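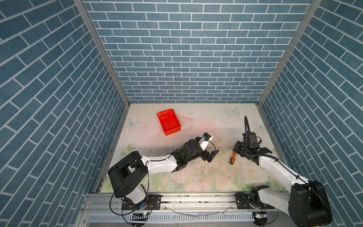 *Naledi Kekana*

**Cell maintenance, handout 4: the two-arm bench cell**

November 2022

These notes go with the second practical. Read them before you come to the bench, and bring them with you. The cell we use all term is the Garkonlow cell, with two arms on a shared front rail, aluminum posts at the corners and walls on three sides. Everything in this handout applies to that cell. The larger cell in the Bloxham room has a different controller and its own notes.

## 1. What you need to know about the layout

The arms are called left and right as you see them from the open front. Both bases sit on black mounting plates, and the plates are bolted to the aluminum rail. The rail is the reference for everything else. If a plate moves on the rail, every taught position for that arm is wrong, and no amount of work on the wrist will fix it.

Each arm has a small circuit board near its base, below the rail. The boards have green lights. Green on the board means the board has power. It does not tell you that the arm is enabled, or disabled, or safe to touch. Students get this wrong every year, so it is on the quiz sheet and I will ask you at the bench too.

The floor of the cell is a printed mat over a flat surface. The walls are papered in a blue brick pattern. Treat both as part of the setup. The camera on the left wrist was set up against this mat and these walls, and if you change the mat you have to repeat the camera check in section 5.

The red-orange tray goes at the back left. It is the pick tray for the left arm. For maintenance it should be empty.

## 2. Before you put a hand in

1. Stop the running program from the console. Wait until both arms are still.
2. Send both arms to the service pose (program 13). The grippers end up low and inside the cell, where you can get at the wrist screws from the front.
3. Press the stop button and hang your tag on it.
4. Write your name and the start time in the log.
5. Push gently on each upper arm. It should hold. An arm that sags has a brake problem, and you stop there and come and find me.

The boards stay powered in this state. If you are going to unplug anything at the base, switch off at the wall as well and wait for the green lights to go out.

## 3. Cables

Most faults on this cell are cable faults. The joints are good for a long time. The cables bend on every cycle and they wear out first.

Start at the wrist and work back to the base.

**Right arm.** The black corrugated cable comes off the top of the wrist and stands up in a tall loop. The loop is meant to be there. It gives the wrist enough slack to turn both ways. If someone has tied it down to make it look tidy, cut the tie. Look for flat spots in the corrugation and for any place where it has rubbed. Then follow the cable clipped along the link and check that it does not slide in its clip.

**Left arm.** There is a thin cable looped along the top of the upper arm, and another from the camera housing down over the gripper. The camera cable is the weak one. Hold it near the housing and move it a very small amount while a partner watches the live picture on the console. A flicker means the cable is replaced, even if the picture comes back.

**Along the rail.** Thin cables run over and along the rail. A cable that hangs below the rail is fine as long as it is clear of your sleeves and clear of the slotted grille. Do not push slack down into the slots. Marjorie Dunmore spent most of a morning in May getting a connector out of there.

## 4. Screws

Check in this order:

- plate to rail, left and right
- base to plate
- link cover screws
- wrist to gripper
- finger screws

Use the small screwdriver with the orange and black handle for the link covers and the fingers. The plate bolts need the hex key from the drawer. Do not use the small screwdriver on anything it does not fit, and do not borrow one from another bench.

You are checking for movement. Put the tool in, turn it gently in the tightening direction, and stop when it resists. If a screw turns more than a quarter turn before it resists, write down which one. Finger screws take very little force, and the threads in the finger blocks strip easily – we have had to replace two sets.

Not every screw hole in the mounting plates is used. An empty hole is only a fault if the drawing shows a screw there.

The tool can lie on the mat while you work. It has to be out of the cell before the arms are enabled. Section 6 has a line for it and you sign that line separately.

## 5. Camera check, left wrist

Wipe the lens with a dry lens cloth. No spray.

Load program 51. The left arm moves over the tray and takes a single picture, then moves over the middle of the mat and takes another. The console gives a match score for each against the stored reference. Write both down. The pass mark is 858. Anything below it is a fail, and the usual causes are, in this order: a dirty lens, a mat that has shifted, a loose camera housing.

Scuffs and specks on the mat are normal and the reference allows for them. A new dark mark can lower the score, mostly in the middle, where the two arms work. Wipe it with a damp cloth and run the program again. Do not turn the mat around to hide a mark. The print has butterflies on it, and the software uses them to find the mat's position.

## 6. Putting the cell back

1. Tools out of the cell. Sign.
2. Tray at the back left, empty. Sign.
3. Hands clear, both people. Say it out loud.
4. Remove the tag. Only the person who hung it removes it.
5. Release the stop button and enable the left arm, then the right.
6. Run the slow cycle once, all the way through, with a hand on the stop button.
7. Enter the cycle count from the console in the log.

If the slow cycle halts with code 457, one arm has reported a position outside its limit at power-up. Do not clear it and carry on. Check the plate bolts on that arm first – then call me or Marjorie.

## 7. To hand in

One log page per pair, with the screw list, the two camera scores and the cycle count. Add a short paragraph on any cable you would replace and how you decided. Spare cables come from Wasell and take a while to arrive, so put the part number from the drawing next to your request.

Reading for next time: the rail alignment chapter in the Zekurberg course book, up to the worked problem on plate offset.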